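Home | Products | Support | Manuals | Contact

Nolell 500 Countertop Water Filter
Section 7: Changing the cartridge and cleaning the tray

Change the cartridge when the counter on the side panel reaches 1,617, or when the flow at the spout slows to a trickle. The counter goes up by one each time you fill a glass or a pitcher. Use only cartridges marked Nolell N7. Older Paewai cartridges look similar but have a shorter neck and will leak.

Before you start

1. Turn the diverter lever on the faucet to the off position.
2. Hold the spout over the sink and let the remaining water drain out of the housing.
3. Unplug the power adapter.

CAUTION: Do not open the housing while the diverter is on. Water under line pressure can push the cap off with force.

Removing the old cartridge

4. Fit the plastic wrench over the cap and turn it counterclockwise.
5. Lift the cap straight up. The O-ring may come away with it or stay in the groove.
6. Pull the old cartridge out by the neck. It will be heavy with water, so keep a towel under it.

NOTE: Used cartridges go in the household trash in most areas. Check with your local waste service before putting one in a recycling bin. 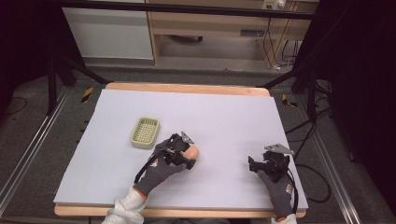 The drip tray and its insert should be washed every time the cartridge is changed. Take both parts out and rinse them in warm water with a drop of dish soap. Scale builds up first in the corners of the insert and in the drain holes. A small basket with a perforated bottom and low walls, like the pale green one on the white board, is handy for holding the O-ring and cap screws while you rinse them - they are easy to lose down the sink. Do not put any part of the filter in a dishwasher.

Installing the new cartridge

7. Take the wrapper and both end plugs off the new cartridge.
8. Wet the O-ring with clean water and press it into the groove. Do not use cooking oil or petroleum jelly.
9. Push the cartridge down until the neck clicks into the seat.
10. Replace the cap and turn it clockwise by hand, then a quarter turn with the wrench.
11. Plug in the adapter, turn on the diverter, and run cold water through the filter for seven minutes. Gray water at first is normal carbon dust.
12. Hold the RESET button until the counter shows zero.

CAUTION: Never run hot water through the filter. It damages the cartridge and voids the warranty.

If the cap drips after step 11, turn off the diverter, drain the housing, and check that the O-ring is not twisted. Replacement O-rings are sold in packs of seven under the Sondier parts label.

Previous: Daily use | Next: Troubleshooting | Back to top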